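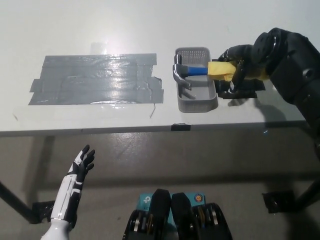 Claw hammer and small grey basket, with duct tape on the tabletop.

A basket for the tools you always reach for

I love a small plastic basket on the workbench! Mine cost next to nothing and it's done more for my temper than any fancy tool chest. The hammer goes in head first, claw down, grip sticking out where you can grab it. Perforated sides are great too — sawdust falls through and you can rinse the whole thing under the garden tap.

Pick a bright handle if you're buying new. Blue and yellow show up a treat against grey plastic, even in a dim garage in January.

And duct tape! Overlap your strips by a third or so and rub them down hard with a rag. To get old tape off, warm it with a hair dryer, peel slowly, then wipe the gummy bits with a dab of eucalyptus oil (test a corner first).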